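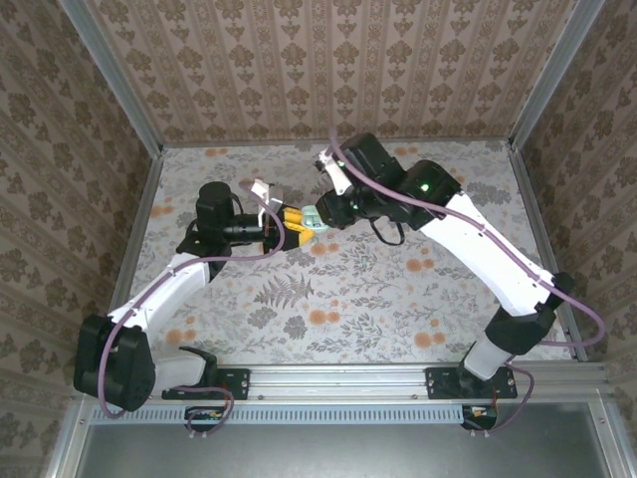
Kanchan Bansal asked after the last session why two arms that never leave their enclosure need a rule book at all, when the walls already keep people out. Great question, and it gives us our way into this unit! The walls take care of people. They do nothing for one arm meeting the other, and they do nothing for the person who opens up the enclosure to reset a part. Those are the two cases we'll spend our time on.

Unit 2: Shared space and handovers
Robotics Practice, Brurnmont

Words we'll use

Shared zone: any space both grippers can reach. Draw it on paper before you write a single motion. You'll be surprised how large it is.

Giver and taker: the arm that has the part, and the arm that is about to have it. Each handover gets exactly one of each, written down in the program comments.

Hold point: a spot where an arm waits for a signal from its partner. A timer is not a signal. I'll say that again in the lab, probably more than once.

House rules for two-arm work

Only one arm moves inside the shared zone unless the task truly calls for both. If it does (assembly is the classic case, one gripper steadying while the other fits), run it at reduced speed until Shanti Mittal or I have signed your sheet.

The giver opens only after the taker has confirmed its grip. Check the gripper position as well as the command you sent. A closed command with nothing between the fingers looks just fine in a log!

Cables count as part of the arm. Move each joint through its full planned range by hand or at jog speed and watch the slack, especially at the elbow and the wrist. A loop that hangs nicely at home position can snag on the partner arm at full stretch.

Stop means both. An emergency stop wired to one arm leaves you with a moving machine and a stuck part.

Before reaching in, stop both arms, remove power to the motors, and keep the key or plug with you. A paused program doesn't qualify.

Reading the standards

ISO 10218 is the place to start for industrial robots, and ISO 12100 covers risk assessment for machinery in general. Read the second one first. It's drier, but everything else leans on it, and I think it's wonderful once the method clicks.

For the lab

Bring your shared zone drawing and a risk sheet with at least one entry for a dropped part. Yogesh Bhatia has the blank sheets. Drawings are due 8/11/18, on paper please.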